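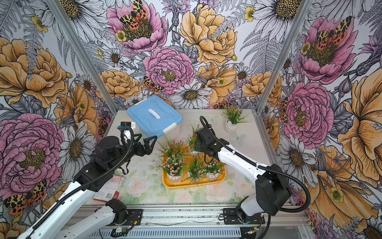 Preparing and Running a Background Variation Study for Two-Arm Manipulation

This page sets out the procedure used at the Prostska laboratory for measuring how a learned manipulation policy responds to changes in the appearance of its surroundings. It is intended for research staff and students who already operate a two-arm cell and have completed local safety training. The procedure applies to any tabletop task in which small objects are grasped, moved, and set down.

Purpose

A policy trained against a plain background often loses accuracy when the background changes, even if the task itself stays the same. The study separates this effect from ordinary variation in object position. Two policies are trained on the same task, one with plain surroundings and one with several patterned surroundings, and both are tested against a pattern that neither has met.

Equipment

Two arms on a common rail, each with a gripper
An enclosure with removable panels on the back and side walls
One fixed camera with locked exposure and focus
Printed wall coverings and table mats in 5 designs, of which 4 are used for training
A shallow tray and a set of small potted artificial plants
A lidded storage box

Step 1. Choose the designs

Select designs that compete with the task objects. For the potted plant task, large floral wallpaper and a floral table mat are the most demanding combination in our set: the walls repeat the shapes and colors of the blossoms the policy must locate. Include at least one geometric design and one with low contrast. Reserve one design for testing and store it away from the cell until training is finished.

Step 2. Fit the coverings

Remove the wall panels before applying the covering. Smooth each sheet from the center outward and trim it flush at the corner posts. The mat should lie flat under the tray. A raised edge will catch the fingers on low approaches, and the resulting failures will be recorded against the policy.

Step 3. Set the starting layout

Place the tray near the center of the table, within reach of both arms. In the standard layout, five pots stand in the tray in two rows and one stands on the table behind it. The closed box is placed on the left side. Vary the order of the pots between episodes according to the layout sheet. Do not rearrange them by eye, as operators tend to favor positions that are easy to grasp.

Artificial plants bend with handling. Straighten the leaves at the start of each session and replace any plant whose stems no longer stand up.

Step 4. Record the demonstrations

Record 2,000 demonstrations for each policy. For the patterned policy, divide them equally among the training designs. Change the covering between sessions, never within one. Each demonstration begins with both grippers open and clear of the pots and ends when the arms have returned to the rest position.

Discard any demonstration in which a pot tips over or a hand enters the enclosure. Enter the reason in the session log.

Step 5. Train both policies

Use the same network, image size, and number of training steps for both. Color augmentation should be switched off for the main comparison. A further run with augmentation may be reported separately, in the manner of the Pillai protocol.

Step 6. Test

Run 300 trials per policy with the reserved design in place, then repeat the same layouts with the plain panels. Score each trial as complete, partial, or failed. A trial is partial if the correct pot was lifted but was not set down upright in its target position. The person scoring should not know which policy is running.

Reading the results

Compare the drop in completed trials from plain to patterned surroundings. In our February series, the policy trained on plain panels frequently reached toward the printed flowers behind the tray. The policy trained on patterned surroundings did so rarely, although it was slower to close on pots with thin, grass-like leaves. The cause has not been established. A repeat of the series at the Vitorby site used a different camera height, and its figures should not be pooled with ours.

Common faults

If both policies fail at similar rates on the plain panels, check the camera mount first.
If one arm hesitates above the tray, confirm that its cable hose is free through the full range of the elbow.
If scores fall during a session, compare the lighting with the reference reading taken at the start.

Layout sheets and blank session logs are issued with the Cakthorpe task set.

Last updated: February

This site uses cookies to remember your display settings. By continuing to browse, you accept their use.

Contact the laboratory office | © Prostska Laboratory. All rights reserved. | Back to top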